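Culteo Sheet Library
Home | Collection | Rooms | Gallery | Contact

Gallery: The sorting room at Bruston

Posted 2025-09-28

The sorting room is where printed sheets are looked over before they go into the collection. It is one room with white walls and a wood floor, and it took over from the old space on Zurkov Street in April. The pictures are at the bottom of this page. The notes come first and cover the furniture, the light and the way sheets are handled.

The tables

The main table is the square one against the wall. It has a pale top and thin legs. At Zurkov Street we worked on a long bench that took up one side of the room, and things piled up at the far end of it. A small square table gets cleared more often. One batch goes on it at a time.

The round table has a light wood top and a dark base shaped like a cylinder. It is handy for putting down a folder or a cup of tea, but it is a bit small for laying out sheets of any size. Please don't leave batches on it overnight.

Chairs, shelves and cabinet

The office chairs are black. The white shelf unit and the white cabinet are both standard pieces and came up from Zurkov Street with everything else. One shelf was put back in the wrong holes after the move and has been left that way, as the taller boxes now fit under it.

Fitting out the room cost $1167, including paint and delivery. Most of that was paint. We had set aside less, and the difference came out of the money for map tubes, so anyone waiting on tubes will be waiting until next year.

The light

The desk lamp is black, with a conical shade and a round base. It stands on the right half of the square table. The ceiling light is fine for finding things but it flattens faint print, and pencil notes in the margins disappear under it. With the lamp on one side, pale lines and old fold marks show up much better.

The cord runs across the tabletop to the left and down to the outlet, low on the wall. Lift sheets over it when you move them. A longer cord that could go around the back of the table is on the shopping list.

On the wall

There is a framed board on the wall with a printed sheet on it. People ask if it can be borrowed. It stays where it is, but there is a second copy in the reading room that can be signed out.

Handling the sheets

The collection is mixed. Most of it is ordinary paper: notices, price lists, timetables, pages of closely set text. A smaller part is on plastic sheet, either clear or frosted, and some of that is printed with rules or stripes meant to be laid over another page. Plastic sheets slide off a pile very easily and they show every fingerprint. Paper is more forgiving, though the thin stock creases if it is picked up by one corner.

The routine is the same for both:

Clear the square table, apart from the lamp and the small tray.
Take one sheet at a time from the batch.
Hold it up and look at both sides under the lamp.
Note tears, stains, old tape and any writing.
Put paper in the paper folder and plastic in the sleeve box.

Sheets that have stuck together go back in the tray as they are. Don't pull them apart.

So far 947 sheets have been through the room, counting the ones carried over from Zurkov Street. The Javier donation is next — nearly 600 sheets, many of them undated — and will be done in 4 batches over the winter. The listing for each batch goes up on the Collection page once it has been checked against the donor's own notes.

Visiting

The sorting room is small and is opened on request. Use the contact form and say which part of the collection you are interested in. Bags can go on a chair, and drinks are fine as long as they are kept away from the sheets. The reading room next door has its usual hours and does not need a booking.

Pictures 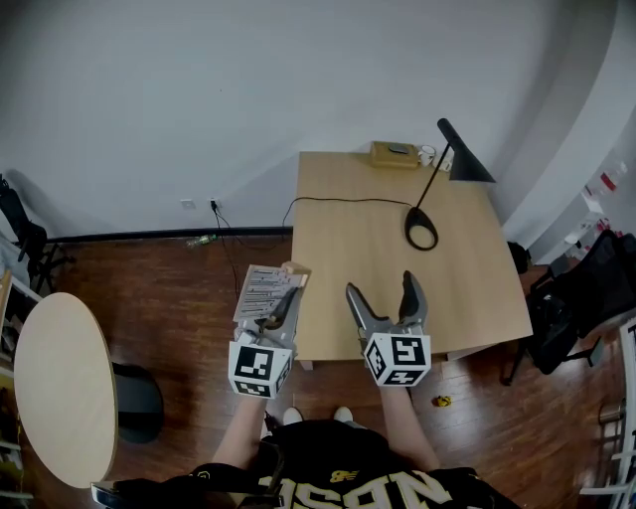
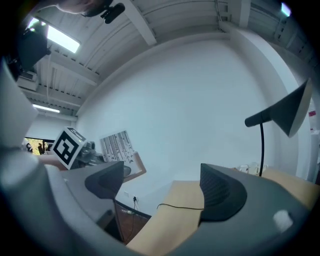
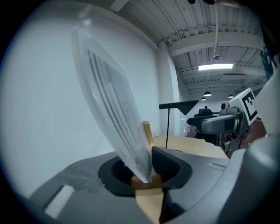 The sorting room at Bruston. First: printed text, with the square table and black lamp behind. Second: the framed board on the white wall. Third: a frosted plastic sheet with dark stripes.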